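# Chapter 9: Where the Examples Come From

Most accounts of robot learning begin with the model. A diagram shows boxes and arrows, a loss is written down, and somewhere in a short paragraph near the end we read that the system was trained on "expert demonstrations." The reader is expected to nod and move on. This chapter stays with that short paragraph, which is where a great deal goes wrong.

Who was the expert? In many projects the expert was whoever had a free afternoon. The word suggests years of skill, and for some tasks (suturing, welding) it may be earned. For picking up a ball, it means a person who can pick up a ball. I have no objection to such people, being one myself, but the term does quiet work in a paper. It invites us to assume that the examples are good, and that assumption should be checked before anything is built on it.

Consider a small case that we will return to throughout the chapter. A group at a firm called Deson wanted a gripper to reach for a single object on a plain surface and close on it. They collected 411 demonstrations with a hand-held tool: a person carries the gripper, a camera rides on it, and every reach is saved as a short clip. The group kept 402 of the clips and trained on those. Their internal report called the data "clean and diverse." 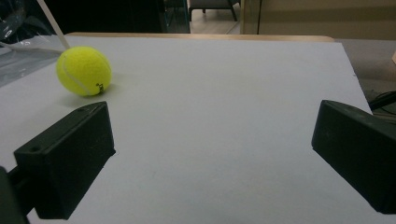 **Figure 9.1** A tennis ball on a white board, viewed from the camera on a hand-held gripper. The fingers are open and the ball lies outside the gap between them.

It is hard to think of an easier thing to find than a bright yellow-green ball on a white board. A few lines of code that look for one color would do it. So when the trained system reaches toward the ball, what have we learned? Possibly that it knows something about reaching. Possibly that it moves toward whatever is most yellow. The training clips can't tell these two stories apart, and neither can a test done on the same board with the same ball, however many times it is repeated.

Now look past the board. There are cables on one side and clear plastic on the other, with a chair in the distance. A person doing the task ignores all of it. A learning system has no reason to, unless the examples give it one. If the chair stays put for the whole collection, its place in the view is a fair guide to where the gripper is, and a model may well lean on it. Move the chair and the reach may suffer. People who call a background "harmless clutter" are telling you what they themselves would ignore.

Then there is the matter of the nine clips that were dropped. The report gives one line to them: "failed or unusable." Those are two very different things. An unusable clip might have a damaged file. A failed clip shows a person missing, and perhaps trying again, and that second try could be the most useful part of the whole set. A system trained only on smooth reaches has never been shown what to do after a bad one. Elaine Figueiredo, who reviewed the set for a later project named Lirnura, asked to see the nine. They had been deleted.

I would like to say that this is rare. It isn't, in my experience, and the size of the project makes little difference. Large collections hide the same choices under bigger numbers.

None of this means that hand-held collection is a bad idea. It is cheap and quick, and people move more naturally with a tool in the hand than they do steering an arm from a desk. Its costs are easy to miss, though. A human wrist can turn in ways that a given arm can't follow. The person also sees the whole room, while the camera sees a slice of it, so a clip may show a choice without showing what prompted it. Section 9.2 takes up this last problem, which I consider the most serious of them.

## Before You Read On

Keep the following questions beside you as you work through the chapter. They apply to the Deson set and to the Clorkitz set in the exercises.

- What could a very simple rule, with no learning in it, do on this data?
- What stayed the same in every clip, and did anyone mean it to?
- Who decided that a clip was a failure, and when?
- Was the test collected by the same people on the same day?

## 9.1 What Counts as One Example

We start with a question that sounds too plain to need asking. When a team says it has 402 examples, what is it counting?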